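The lemonade table has taken over my January, and I'm not a bit sorry! It started with a bag of lemons from Rokeya and a recipe that wants some 20 minutes of patience.
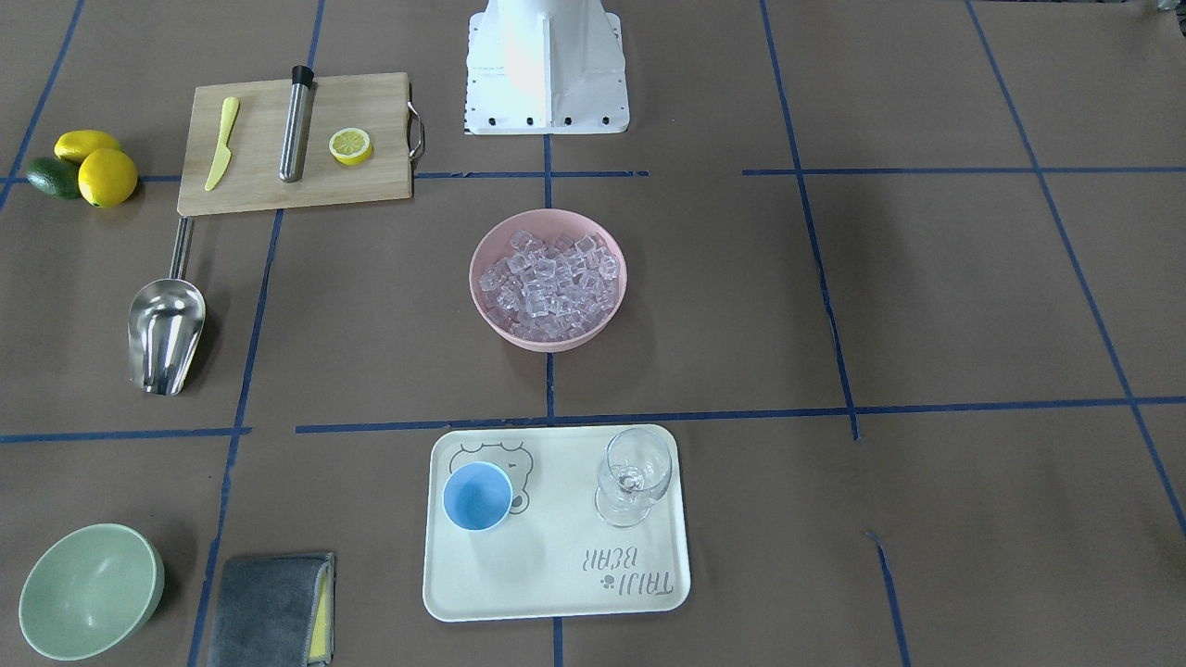

Moataz wrote that lemons ought to be rolled under your palm before you cut them, and that I'd never muddle enough juice out otherwise. Noted, Moataz (I do roll them, mostly).

My other weakness is ice, and I mean a whole bowl of it,

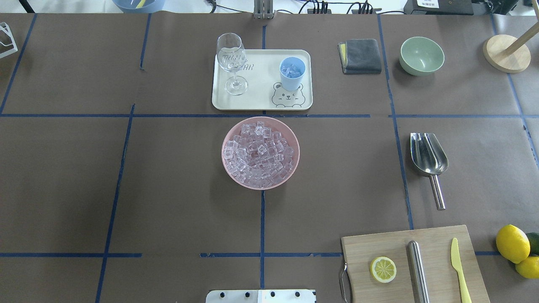
because a warm drink with lemon in it just makes me sad. I like the cubes big.

Then there's the tray.

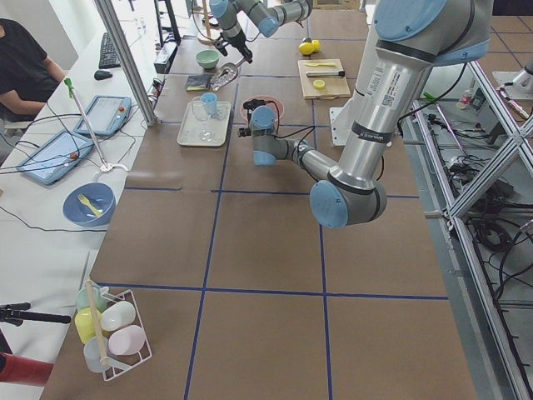
Rokeya thinks I should serve everything in matching glasses. I like a mix, so it's a stemmed glass next to a light blue cup, and guests can choose. 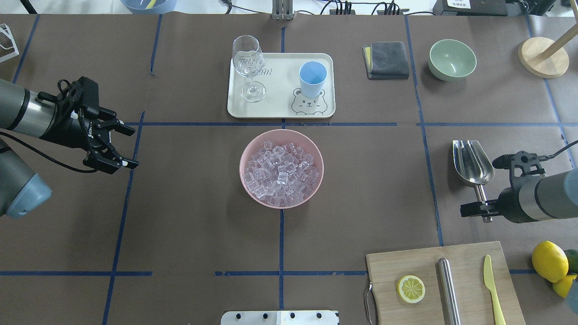 Next time I want mint, and maybe honey. The bear on the corner of the tray is still my favorite part, smiling away under the blue cup.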